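**Ticket 204: fingers won't close all the way on the bottle (Frimpong gripper, both arms)**
Status: open

Okay, picking this one up again. I'm comparing the Frimpong parallel fingers with our old Stirbridge set, same table, pink cup and white steel-necked bottle as the test objects. Wrist camera first, then the chest camera, then the wrist view with the bottle. 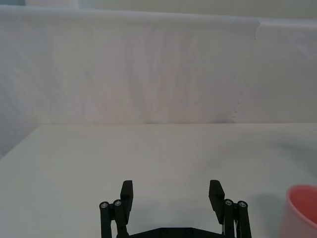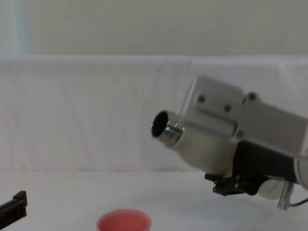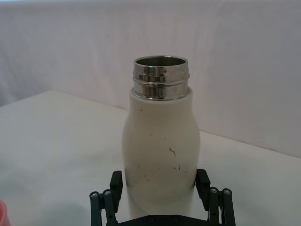 *Vesela Bošković*

So here's the complaint. I send a close command at 135 and on the cup it's lovely, smooth, no fuss. On the bottle the fingers come up beside the body, stop short, and the controller throws error 8 (grip timeout). With the Stirbridge set I never saw that error once!

What I've tried so far:

- Dropped the force limit to 80. Same error, just slower.
- Re-homed both arms. No change.
- Swapped the controller for the spare Patach box. Error 8 again, so I'm pretty sure it's not the controller.
- Went over the screws on the linkage bars with a hex key. One on the right finger took a tiny bit of turning (maybe that's something?).

Lech Makowska thinks the width setting is still the one from the Stirbridge profile, and he could well be right, I copied that file over in a hurry. The Dustotov config tool shows the profile name but not the width, which is super annoying.

Next up: load a clean profile, run the bottle again on the left arm only, then the right. I'll leave the cup where it is so the views match. Lech, can you send me your width file? I can't find it on the shared drive.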